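Chapter 4
Getting the Surface Ready

By the end of this chapter you should be able to:
Look over a room and judge what its walls need before any paint is opened
Tell a sound old coating from a failing one
Choose a filler and a grade of sandpaper for ordinary interior work
Explain to a customer why the first day may pass without any color going up

When I started out, I worked for a painter named Stellan Boström, who had a habit that drove me up the wall. We would arrive at a house at seven in the morning, carry everything in, spread the drop cloths, and then he would pour himself a coffee from his flask and walk around the room with one hand flat against the plaster. He went the whole way around, behind the doors and under the windowsills, and he wouldn't talk while he was doing it. I was nineteen and wanted to get a brush in my hand. It took me most of a year to understand that he had already started work, and that his palm was finding things my eyes had gone straight past.

So we are going to begin with the hand on the wall, and paint will have to wait until Chapter 6. I know that's a long wait (my own students at Wirwood grumble about it every March, when the new group comes in), but I'd ask you to be patient with me. Most of the callbacks I've had to deal with over the years, my own included, went back to something that was skipped in the first few hours.

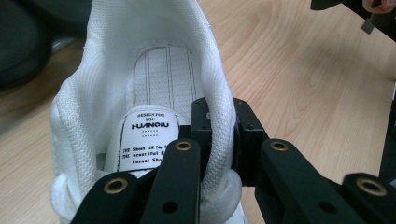 Let me tell you about one of those callbacks, and I'll pick one of mine so that I'm not telling tales on anybody else. It was a dining room on Sæther Street, a handsome old room with a picture rail and a tall window at one end. The walls had been painted in an oil-based gloss long before, and the owners wanted a soft matte green. I washed the walls, gave them a quick rub with whatever paper was in my bag, and rolled on two coats of water-based paint. It looked lovely. I was proud of it, and I took my parents past to see it through the window, if you can believe that. Then the owners hung a mirror, changed their minds, and pulled off the strip of tape they had used to mark its place. The green came away with the tape, in one long ribbon, and underneath was the old gloss, as shiny as ever.

I had to go back and do the whole room again at my own expense. That meant scraping off what would come off, sanding the rest until the sheen was gone, putting on a bonding primer, and only then repainting. The owners were kinder to me than I deserved, and they fed me lunch every day I was there.

What went wrong in that room is what this chapter is about. Paint needs something to hold on to. A glossy surface gives it very little, a greasy one gives it less, and a chalky or flaking one gives it something that is already letting go of the wall. The three cases look different and feel different, and each wants its own treatment. Section 4.1 deals with cleaning, 4.2 with sanding, 4.3 with filling cracks and holes, and 4.4 with primers, including what to do about water stains and smoke.

A word about tools before we go on. You don't need many of them. A good scraper, a filling knife with a bit of spring in it, a sanding block, a work light you can set low against the wall, and a bucket you don't mind ruining will carry you through nearly everything here. Where I mention a particular filler, such as Prilik, it's only the one I keep in the van, and any fine interior filler will behave in much the same way if you read the back of the tub.

You will also want to give some thought to time, and to how you talk about it. Randi Tangen, who teaches the estimating course down the hall from me, asks her students to write out a room's preparation hours on a separate line from the painting hours — and to show both to the customer. I've come around to her way of doing it. People are a good deal more patient with a day of dust and scraping when they've seen it written down beforehand.

Before You Read On

Pick a room at home, or one you have permission to poke around in. Switch off the ceiling light and hold a lamp close to one wall so that the light runs along it. Then walk the wall with your palm flat, slowly, from corner to corner. Mark every bump, ridge and soft spot with a small piece of low-tack tape, and leave the tape up. We'll come back to that wall at the end of Section 4.3.

4.1 Washing Down

Start at the bottom of the wall and work up. Dirty water running down over a dry wall can leave streaks that are surprisingly hard to shift, while a wall that is already wet lets the drips slide over it and be wiped away. Rinse with clean water afterward, change that water often, and let the wall dry fully before you pick up the sandpaper.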